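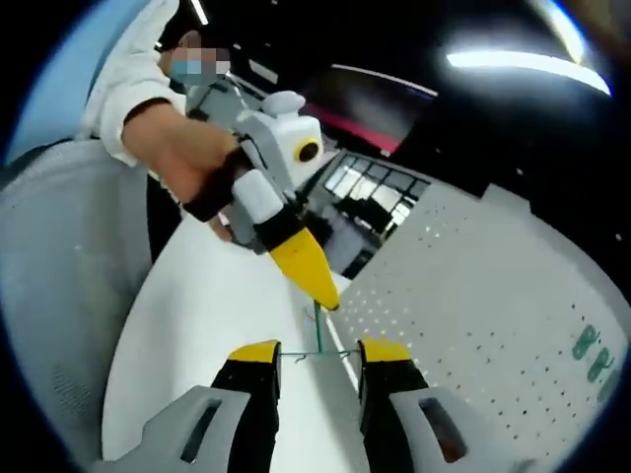

Allden fold-up work table, bought in October, reviewed 17/01/2024

I have been burned by folding furniture before, so I read the Allden listing the way I read a used car ad. It says the table goes up in 40 seconds, holds steady on any floor and stores flat behind a door. One of those claims is true.

It stores flat. Credit where due, the legs tuck in and stay tucked, and the whole thing slides behind my office door with room for a coat on the hook.

The 40 seconds I can't match. The first leg swings out nicely. The second catches on a brace that has to be pushed sideways with your thumb while you pull the leg with your other hand, and the table meanwhile wants to fall over. After three months of practice I can do it in two minutes if I'm not annoyed. The instructions show a smiling person doing it one-handed. I would like to meet this person.

As for "any floor," my office has old boards and the table rocks on them. There are screw feet at the bottom of each leg, but two of mine work themselves loose over a week of use, so I ended up with a folded piece of cardboard like everybody else. On the kitchen tile it's fine. I use it in the office, though.

The top has held up better than I expected. I've sorted paperwork on it, cut fabric on it (with a mat), and left a hot mug on it overnight without a ring. The edge banding is starting to lift at one corner. I glued it back down and it lifted again, so now I leave it alone.

The listing has 1,932 reviews and most of them sound like they were written the day the box arrived. "Looks great, can't wait to use it!" Fine, but that tells me nothing about the hinges. I sorted by oldest and found a number of people with the same loose feet, going back to before the supposed redesign. Allden's support sent me a new pair after 17 days - same feet, same thread, same problem.

I also looked at the Bemau, which is heavier and has a proper locking bar. My sister has one and it doesn't budge, but it takes up twice the space when folded and I don't have that. The Usteck I only saw in a store. The legs felt thin and I put it back.

Would I buy the Allden again? At the sale price I paid, maybe. At full price, no. If your floors are level and you plan to leave it standing, it'll do the job, but then you might as well get a regular table.

Three stars, and one of those is for the mug.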